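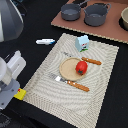
Photo: Lanying Yuan / Rendero

Open day walk-round, table-setting demo, Jakbridge site
Checked Wednesday, before doors and again at 2 p.m.
Checked by: Zeyu Hao

1. Arm base fixed to table
OK. Bolts tight by hand. I asked for the torque sheet and was told it exists. Send it.

2. Emergency stop within reach of operator
OK. Pressed it twice during a slow move and the arm held both times. Visitors can reach it too, and a bored ten-year-old will find it. I can live with that.

3. Visitor line marked on floor
FAIL in the morning, OK at 2 p.m. The tape was 14 inches from the table edge. Moved back to 72 inches. The demo team says people won't be able to see. They will see fine.

4. Speed limit set for public running
NOT SHOWN. Operator said "slow mode." Slow mode is a label on a menu. I want the number written on the run card.

5. Gripper and fingers
OK with comment. The plastic finger bracket has no visible cracks. Mounting plate has open screw holes. If any of them are supposed to have screws in them, say which. The yellow block at the end of the plate comes right up to the corner of the placemat, so check that it can't snag the weave when the arm pulls back.

6. Props
OK. Toy tomato, toy milk carton, toy pots. No glass. The fork and knife have metal ends and wooden handles. I would swap them for plastic. Lanying says the gripper was tuned on these handles. Then keep people behind the line, see item 3.

7. Loose items in the work area
FAIL. Marker left on the tabletop beside the mat. Small thing, but the card says clear table.

8. Cookware board
OK. Doesn't slide when pushed. Corrugated edge is soft and will not last through October.

9. Claims on the poster
Not strictly a safety item, but I was asked to comment. The poster says the Fan controller has done "over 1584 successful settings." Successful by whose count? Does a plate with the fork halfway under it go down as a success? Either attach the log or take the line off. The Tritell logo is also bigger than the warning sign next to it. Please reverse that.

10. Operator present at all times
OK while I was there. Lunch cover not confirmed.

Result: may run with operator at the stop button. Items 4 and 7 to be closed before the next group comes in. Item 9 is up to Rendero, but my name doesn't go near that poster as it stands.

Z. Hao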